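Clearing out the purse drawer
14/02/2021

I have too many small purses. They live in the top drawer of the hall dresser, and by this weekend the drawer wouldn't close, so on Sunday afternoon I took everything out and went through it.

Most of it was easy. The Doltano wallet went in the trash because the lining had split. Two makeup bags went in the wash. I found a Stadholm library card I replaced in April, a bus pass with 80 cents on it, and a receipt for a coat I no longer own.

The coin purses took longer. I don't carry much change now, but I still like having one in my coat for the laundromat and for parking.

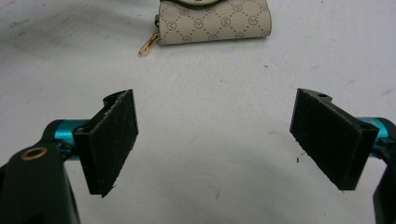

The cream one with the monogram stays. I use it more than the others, and the gold clasp hooks onto the ring inside my work bag, so I don't have to dig for it. Light colors get dirty fast, so I wipe it down with a damp cloth and a little dish soap, then let it air dry.

Everything else is in a bag for the Brullico thrift store, which opens again on Tuesday. The drawer closes now. Next is the one below it, which is all gloves and dead batteries.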